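**FOR RELEASE: 12 March 2022**

# Troltum publishes working guide for tabletop robot arms

Troltum has published a guide to good practice for small robot arms that handle household items on shared benches. It is meant for colleges, repair shops, test kitchens and small labs that run one or two arms and have no safety staff of their own.

The guide is called the Bestcombe Bench Code, after the site where it was drafted. It runs to 39 pages and can be downloaded free of charge from the Troltum website. Printed copies may be ordered by post.

The code does not replace national standards or workplace law. Where a rule in the code is looser than local law, the law applies. Most of the text deals with matters that larger standards leave to the operator: how a bench is laid out, what may be put on it, and who may change the program.

## What the code asks for

- A written layout for each task, kept at the bench, showing where every item starts.
- Grip force set for the softest item in the task and checked at the start of each shift.
- Wiring outside the arm's path tied back or covered before the arm is powered.
- A stop button within reach of every seat at the bench.
- Plastic or blunt utensils for all trials. Metal blades are allowed only after 100 clean runs of the same program.
- No real food on a bench that is also used for electrical work.

The rule on utensils drew the most comment during drafting. Several sites asked for a lower number of runs. Troltum kept the figure but now allows runs made on a second arm of the same model to count, as long as both arms use the same gripper.

A section on cameras is new. Sites that record from the wrist of the arm must say so on a sign at the door, and must keep recordings only as long as the written plan allows — the code suggests a plan be reviewed every July.

## Trial sites

Drafts were used at 5 sites, including the Dobre teaching workshop and the Jivau test bench. Between them the sites logged roughly 400 hours of supervised running. Their comments led to a shorter start-up checklist and clearer wording on shared benches, where a person may reach in to reset items between runs.

Dobre will go on using the code for its evening classes. Jivau has adopted the layout and grip sections and is still looking at the rest.

## Comments and changes

Comments on the first edition are open to anyone. They should quote the clause number and describe the arm and gripper in use. Minor corrections will be made online as they come in, and changes to a rule will wait for the second edition.

Requests for printed copies, and questions from the press, should go to the Troltum publications desk — please put "Bench Code" in the subject line.
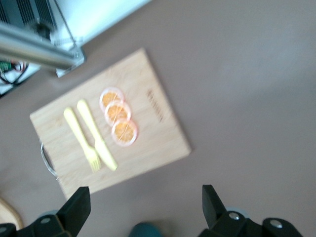 *Page last changed: same day as release*

A trial layout with a yellow plastic fork and knife and three round orange slices set out on a cutting board. Clauses on utensils and bench layout are in the first half of the code.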